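3 January 2025

Starter, day 12. Fed at 06:40, 1:5:5, rye and white in equal parts. Kitchen at 64 F on the shelf thermometer, 66 F inside the oven with the light on. Peak at 14:10, which puts it an hour and ten minutes behind yesterday. Smell: yogurt, slight apple. No acetone.

Moved the jar to the top of the fridge after the peak. The compressor side runs three degrees warmer than the wall side. I had been assuming the reverse since June.

Mixed the afternoon dough at 14:25. Flour 700 g, water 500 g, starter 100 g, salt 14 g. Hydration works out to 73 percent once the starter is counted. The flour is the Todlow bread flour, second bag, and it takes up less water than the first bag did. Same label, same stated protein. I held back 20 g of the water at first and then added it with the salt, and the dough was slack for the first two folds. 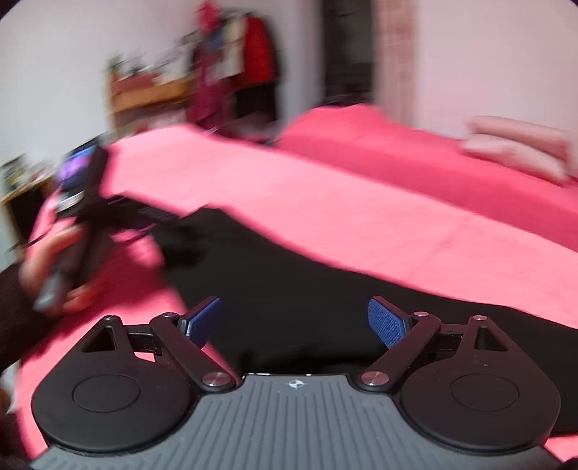 Folds at 15:00, 15:30, 16:15 and 17:00. The last one was late by fifteen minutes due to a call from Consuelo Segura about the oven stone. She measured hers with the infrared thermometer and got 81 degrees F of difference between the center and the back left corner after a 45-minute preheat. Mine has never been checked past the center. She preheats on the middle rack, I use the lower one, so her number may not carry over. Will take five points tomorrow, four corners and center, at 30, 45 and 60 minutes.

Dough temperature at 17:00 was 72 F. Volume up by a third, judged by the tape on the tub. Target is half. At the present rate that means 19:30 or later, then shaping, then the fridge overnight.

Sólveig Fogh wrote back on the salt question. She uses Saltico fine and weighs it. I had been using the coarse kind by the spoon until last month, so any note before that with salt in it should be treated as unreliable. Marked those pages with a pencil S.

19:40. Shaped. Tub was slightly under the half mark. Surface tacky, two large bubbles on the left side, popped one. Basket dusted with rice flour. In the fridge at 19:55, second shelf, 38 F.

To buy: rye, parchment, batteries for the small scale.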